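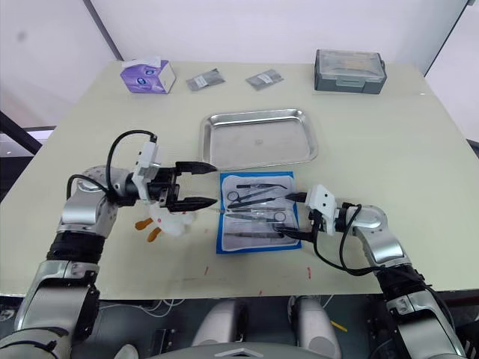 mudroomdan
I'd hold off on the bypass unit until you know how leaky the house is. A humidifier on the furnace will put out plenty of moisture, but if the attic hatch isn't sealed you're paying to humidify the attic. Get a cheap hygrometer, put it in the bedroom, not next to a vent, and write down the number for a week. Then decide.

8 November 2024
Share

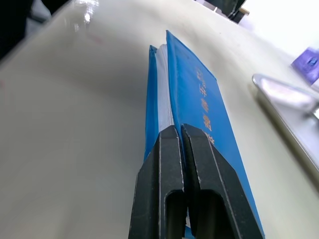 Natnael Tamiru

OK, did the hygrometer thing. Bedroom is sitting at 24 percent overnight with the heat on. Downstairs is a little better, probably from cooking. My wife gets nosebleeds, the kids go through tissues like you wouldn't believe, and the floor in the hall has gaps I can fit a credit card into. They close up by June every year.

The house is on the Rultgate side of Flernum, two stories, 3,000 square feet if you count the finished basement. Forced air gas furnace. Heffernan quoted me roughly $1,000 installed for a Remau bypass humidifier with the manual dial. The fan-powered one was more and I didn't write it down.

Questions are the same as before. Is bypass enough for a house this size, and is the manual dial OK or will I regret it?

Like 5
Reply

tollhouse_kim
24 is dry. I don't think you need to do any more testing, your floor is telling you.

We have the same Remau with the dial. It works fine but you do have to turn it down when it gets really cold out or the windows sweat. I forgot one January and had water running down onto the sill in the back bedroom. Paint peeled. If you're someone who will remember, save the money. If not, get the automatic one with the outdoor sensor.

Reply

gusset
I disagree with putting anything on the furnace. Had one for six years and took it out. The pad scaled up every season, the drain line clogged, and it dripped inside the cabinet long enough to rust through the bottom pan. The furnace guy said he sees that all the time. Buy two evaporative portables, one per floor, and if one breaks you throw it out.

Reply

mudroomdan
gusset, that's a maintenance problem. Pad gets changed every fall, you run a little vinegar through the drain, and you look at it when you change the filter. Mine has been on the same furnace for nine years with no rust. Two portables in a house that size means hauling water every day from November to March.

Reply

gusset
I changed the pad. Every fall. We have very hard water and it was solid white by Christmas. Depends where you live. What's the water like in Flernum?

Reply

Natnael Tamiru
Hard. Kettle needs descaling every couple of weeks. No softener.

Reply

gusset
Then that's your answer.

Reply

tollhouse_kim
It isn't, we're on the same water. I change the pad twice a year, once in October and once in the middle of winter. Takes ten minutes. The pads aren't expensive.

One thing to ask Heffernan is whether they're tapping hot or cold. With bypass you want hot. The first guy who came to our house was going to hook it to cold and I had to ask him to redo the quote.

Reply

lintel4
Not what you asked, but seal the house first. We did the attic hatch, the rim joist in the basement and the gap around the bath fan, and went from the mid 20s to the low 30s with no humidifier at all. Cost us a few tubes of caulk, some foam board and a weekend. You might still want the humidifier afterward but it'll work less.

Also don't aim for 45 or 50 like the box says. In an older house with older windows, 35 is plenty in winter.

Like 8
Reply

mudroomdan
Second that. It's what I was getting at in my first post.

Reply

Natnael Tamiru
Went up and looked at the attic hatch. It's a piece of drywall sitting on trim, no gasket, no insulation on the back. You can feel the air moving with your hand. So that's this weekend's job, plus the rim joist if I can get behind the shelves.

Called Heffernan back too. They had it down as cold water. They'll switch it to hot for the same price as long as I decide before the end of the month. Leaning toward the manual dial and I'll put a note on the thermostat. Will post the new readings once the hatch is done.

Reply

gusset
Take a picture of the pad in January and tell me I'm wrong.

Like 2
Reply
Show more comments
Share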